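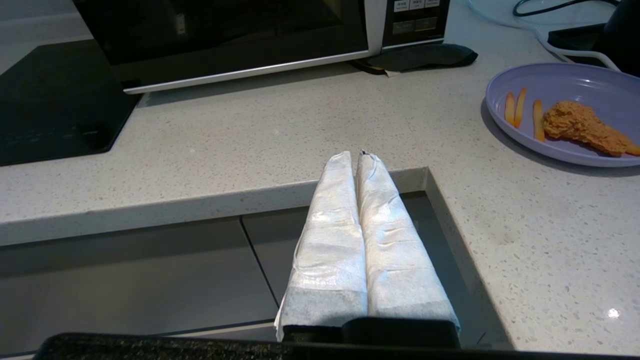 Search tickets Go
2019-03-31
Posted by: kitchen rig, Plornonside lab

Grasp rate drop on the Jovby policy – still open

OK so picking this back up! Last good run was 83 percent on the fries-and-chicken plate task, then I rewrapped both fingers in the white padding and retrained, and we slid to 78. Not a disaster, but it's the wrong way, and it's bigger than the spread we get between seeds (I ran 4).

What I've tried so far:

Swapped back to the old checkpoint with the new wrapping. Worse. That makes me think the policy is leaning on how the fingers look in the wrist view, and the padding is a big bright thing against a pale counter.

Masked out the fingers at train time, using the Delacroix script. Helped on the chicken, did nothing for the fries. They're skinny and the two that end up close together still get grabbed as a pair.

Checked the Fedbridge logs for dropped frames – clean.

Next up: 30 fresh demos with the current wrapping, fries spread all over the plate, same learning rate as before. I also want to retape the left finger before I record anything, there's a loose edge along the side and I don't want the policy learning that too.

If anyone has the old calibration file, please attach it here. Mine got overwritten (my fault, sorry). Leaving this open until the new demos are trained.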